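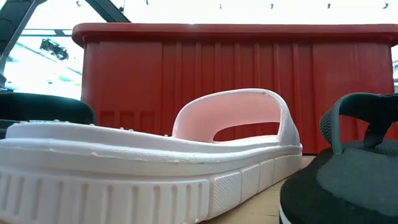 Gearóid Ó Dubhghaill cree que el calzado es la prueba más dura que se le puede poner a una pinza de dos dedos, y lo dijo nada más empezar la jornada de Prondotik. Una sandalia cede cuando se aprieta, explicó, tiene un asa natural en la tira y casi nunca se deja coger dos veces de la misma manera. Para comparar dedos, añadió, vale más que cualquier cubo de plástico rígido.

La comparativa se celebró el 15 de junio de 2024 y enfrentó 3 juegos de dedos intercambiables: los Istex, con almohadilla de silicona; los Twal, más estrechos y de punta redondeada; y los Hevisside, los más rígidos del grupo. Cada juego hizo 51 intentos de agarre con sandalias y chanclas, siempre en teleoperación y con el mismo par de brazos. ¡Y qué gusto da ver una prueba en la que se cambia una sola cosa cada vez!

Los resultados dan para una buena charla. Twal fue el que menos piezas dejó caer, solo 2, y el que mejor se metió por debajo de las tiras. Istex perdió 8, casi todas al coger la suela de canto, aunque Noura Akl, que pilotó buena parte de la sesión, lo prefiere por el tacto: dice que con él se corrige a tiempo. Hevisside quedó en medio, con un comportamiento muy regular que a más de un asistente le pareció lo más valioso de la tarde.
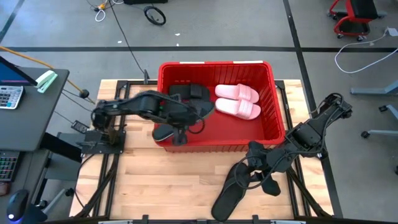 La segunda parte se dedicó al trabajo con dos brazos, que es donde la comparativa se puso de verdad emocionante. Con un brazo a cada lado del cajón rojo, el reparto de la tarea depende mucho de hasta dónde llega cada uno sin estorbar al otro. Una sandalia negra sujeta por un extremo, en diagonal y con la otra punta en el borde delantero de la mesa, obliga a pensar también en la palanca que hace la suela sobre los dedos. Majdi Moussa propuso medir ese giro en la próxima ronda, y la idea gustó mucho.

Queda pendiente el asunto de las cámaras. El equipo probó en febrero una vista cenital y otra lateral, y sigue sin haber acuerdo sobre cuál ayuda más al operador - Akl defiende la lateral con uñas y dientes. Prondotik publicará la tabla completa de agarres, con los fallos clasificados por tipo, y repetirá la prueba con zapatos de cordones.

Comentarios

Jolien Dierckx
¿Se usó la misma fuerza de cierre con los tres juegos? Con silicona yo bajaría un poco.

Peninah Kaijage
Estoy con Noura, la lateral siempre. Con la cenital nunca sé a qué altura tengo los dedos.

Majdi Moussa
Jolien, la misma para todos. Lo de bajarla con Istex lo apunto para la siguiente.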